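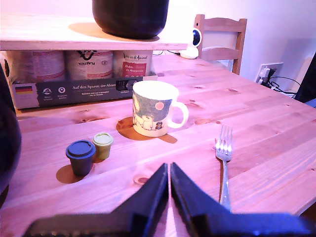

By R. Tapsell | October

The barometer at Hatevcombe read 1000 millibars for three days. The clerk logged it at six each morning and tapped the glass.

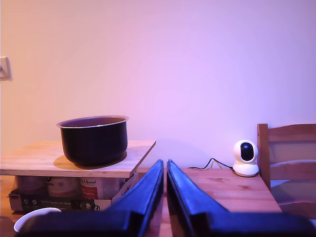
Was the instrument broken?
The clerk had tested it and found no fault.

On Friday Preltthorpe telephoned to report a gale. 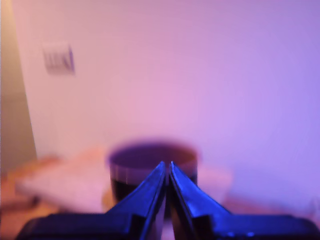
The Hatevcombe Log, part 2

He opened the window. The curtain hung straight.

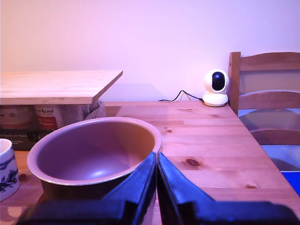
R. Tapsell

He entered 1000, initialled it and left the window open.

This site uses cookies. Accept

Back to top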